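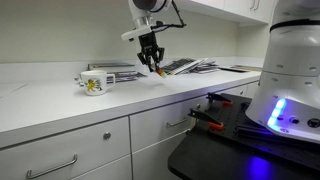

Week 3: Why Bread Rises (and why it sometimes won't)

Welcome back, everyone! Last week we left the flour and water sitting on its own. Now the yeast goes in, and this is my favorite part of the whole course.

Yeast is alive. It eats the sugars in the dough and gives off carbon dioxide, plus a little alcohol, and the gas gets caught in the stretchy gluten you built by kneading. Think of thousands of tiny balloons all filling up together!

Words to know
Proofing: the rise after shaping. Some books use it for every rise, so check which one your recipe means.
Crumb: the inside of the loaf.
Oven spring: the last fast puff in the first minutes of baking (watch through the door if you can, it's a joy).

Temperature
A kitchen at 70 degrees Fahrenheit gives a slow, even rise and very good flavor. Warmer is quicker, but the taste gets flatter. Water that's too hot will kill the yeast before it starts.

Salt slows yeast down. Leave it out and the dough races ahead, goes slack and tastes of nothing.

For next time
Read the Fiona Paterson chapter on rye, pages 3 to 19. Kilian Zaugg is bringing his starter from Wevham, so please bring a clean jar with a loose lid if you'd like some to take home. Write down how long your own dough takes to double, even if it never does!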